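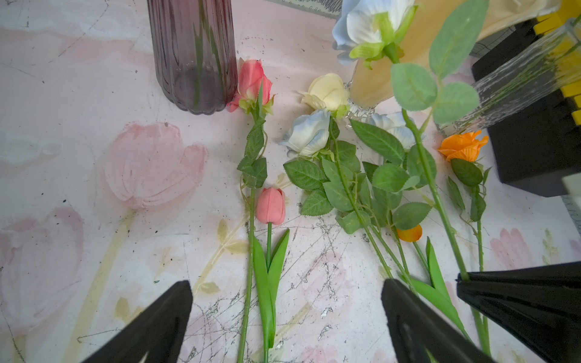
Why Do People Buy Flowers They Know Will Die?
A project report by Talha Butt
Turned in 18 Oct 2019

How I got into this

My aunt buys tulips every week of the winter. By the weekend they've flopped over the side of the vase, and by the time the trash goes out they go with it, and then she buys more! I once asked her why she doesn't just get silk ones and she looked at me like I'd suggested a plastic dinner. So when we had to pick a question for our consumer behavior project, I already had mine.

I wanted to know who buys cut flowers in our town, what they buy them for, and whether fake flowers are taking over (I was pretty sure they were, and I'll get to how wrong I was). I also wanted to know what happens inside a flower shop in February, which everybody told me was crazy. It is.

Where I looked

I picked four places. Leite is a real flower shop, with a cooler and buckets and an owner who has been doing it since before I was born. Emard is a grocery store with a flower stand by the registers. Vunutgate is the Saturday-type market behind the bus station, except it runs on other days too. Clomska is a home goods store, and it only sells artificial stems.

At each place I got permission to stand near the flowers and ask shoppers a few quick questions. The manager at Clomska made me wear a name tag, so I spent two afternoons telling people I didn't know where the lamps were.

My form had questions on what they bought, who it was for, how long they expected it to last, and what they would have bought if there were no flowers. I printed 500 forms. When I typed everything up I had 497 I could use. Two were missing the second page and one had a shopping list on it instead of answers (eggs, foil, birthday candles).

What people said they were for

My guess going in was that most flowers were gifts. At Leite that was true by a mile. People walked in with a reason: a birthday, a funeral, a new baby, a fight they had started and were sorry about. They usually had a price in mind and let the shop decide the rest.

Emard was the opposite. Most people with a bunch in the cart were buying it for their own kitchen, and lots of them hadn't planned to. One woman told me she only buys flowers when they're next to the bread, and that if they moved the stand she'd probably stop. I loved that answer and I think it explains half of my data. Where the bucket stands matters a lot more than I expected.

At Vunutgate it was mixed. People there talked about the seller more than the flowers. They'd been coming to the same stall for years, and a few couldn't tell me the name of what they had just bought, only that he'd picked it out for them.

The fake flower part

OK, so I went into Clomska thinking I'd find people who had given up on real flowers. I had a whole paragraph ready in my head about it. Then I asked them, and most of the people buying artificial stems also buy fresh ones! They just use them for different jobs. Fake ones go in the bathroom with no window, on top of the cabinets, on a grave that's a long drive away, at the office where somebody has allergies. Fresh ones go on the table when company is coming.

Roses and tulips were the ones people asked for most at Clomska, which surprised the manager less than it surprised me. She said shoppers want a flower they can name. She also said that people hold a stem up and bend it before they buy it, every time, and after she told me that I couldn't stop noticing it.

There was a smaller group who said they would never own a fake flower, and they felt strongly about it. "It just sits there getting dusty" came up in a bunch of different forms. And a few people told me the dying is part of it for them. They like having to change the water. One man said it was the only thing in his apartment that knew what week it was. I didn't have a box on the form for that, so I wrote it in the margin.
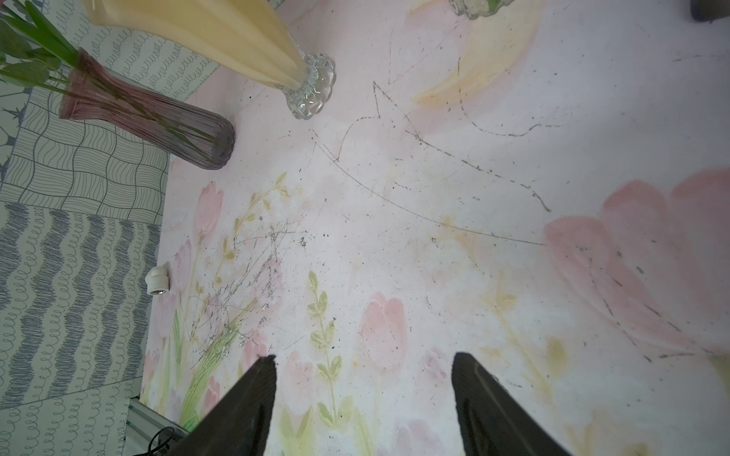
February at the flower shop

The owner at Leite let me look through her order book for last February, on the condition that I didn't copy down any customer names or card messages (some of the messages were really something, but a promise is a promise). She had filled 1,767 orders in the month. She guesses about half of those went out in the few days before Valentine's Day.

She doesn't enjoy it. The wholesale price of red roses goes up, she has to hire drivers, and the people who order at the last minute are the ones who complain. Her favorite stretch is right after, when the regulars come back and want something weird and purple. She told me that if she could close for two weeks and skip the whole holiday she'd think hard about it, but it pays the rent through spring.

I asked about waste too. She orders extra roses and hopes. Whatever is left gets marked down, then goes home with whoever is working. Emard marks theirs down sooner and throws out more, from what the produce guy told me, but he didn't have any records I could see, so I'm leaving that as his opinion.

Stuff I would do differently

My form was too long. People with ice cream in the cart do not want to answer a second page. I'd also change the question about how long flowers should last, which I wrote as a blank line and got answers like "a while" and "until Mom leaves." Boxes to check would have saved me a whole night of typing.

I also did most of my asking after school, so I missed the morning people. The stall seller at Vunutgate says the early crowd is older and buys bigger bunches. I believe him, but I can't show it.

And I should have asked about houseplants. So many people brought them up on their own that I started keeping a tally on the back of my clipboard, then lost the clipboard cover with the tally on it.

What I think now

People at all the places I visited seemed to know exactly how long their flowers would last, and hardly any of them saw it as wasted money. They compared it to a coffee or a movie. The people who did call it a waste were mostly buying gifts, and they were buying them anyway.

I showed my aunt a draft of this. She read the part about the man and his apartment twice, then asked me to pick up some tulips on my way home from school, the yellow ones if they had them.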